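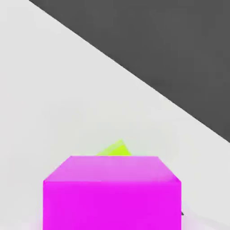 Mit dem Wort Motiv könne sie wenig anfangen, meint Liesbeth Segers gleich zu Beginn, noch bevor der Tee eingeschenkt ist. Ein Motiv suche man sich aus, und sie habe sich den Hinterhof in Harkevano nie ausgesucht, er habe eben vor dem Fenster gelegen, zehn Jahre lang, und irgendwann habe sie angefangen, ihn in Kupfer zu ritzen.

Entstanden ist daraus die Folge »Chege«, Kaltnadelblätter, von denen die Galerie Stesard im November eine Auswahl zeigen wird. Ich hatte mir für den Besuch eine gute Stunde vorgenommen und bin dann den ganzen Nachmittag geblieben, denn Liesbeth Segers erzählt gern, und sie erzählt so, dass man die nächste Straßenbahn ohne Bedauern fahren lässt.

»Die Kaltnadel ist eine ungeduldige Technik für geduldige Leute«, sagt sie und lacht über den Satz, den sie von ihrem Lehrer Gyula Kiss übernommen hat. Der Grat, der beim Ritzen aufgeworfen wird, hält die Farbe und gibt der Linie ihren weichen, samtigen Rand – aber er wird unter der Presse mit jedem Abzug flacher. Ihre Auflagen sind deshalb klein, meist 10 Blatt, und die letzten davon mag sie oft am liebsten. »Da ist der Hof schon ein bisschen müde geworden. So wie er abends eben aussieht.«

Gedruckt wird in der Werkstatt von Mariann Bakos, auf einem schweren, leicht gefeuchteten Papier. Über dieses Papier könnten wir noch lange reden, und wir tun es auch. Früher habe sie ein glatteres genommen, erzählt sie, und das sei ein Fehler gewesen, den sie erst bei den Schneeblättern bemerkt habe.

Und die Preise? Ein Blatt kostet 400 Euro, die großen Formate 500. Sie sagt das ein wenig verlegen und schiebt mir den Teller mit den Keksen herüber.

Ob sie den Hof noch zeichne, frage ich beim Anziehen des Mantels. »Ach, ich wohne doch jetzt nach vorne hinaus«, sagt sie. »Da ist eine Bäckerei. Mit der bin ich noch nicht so weit.«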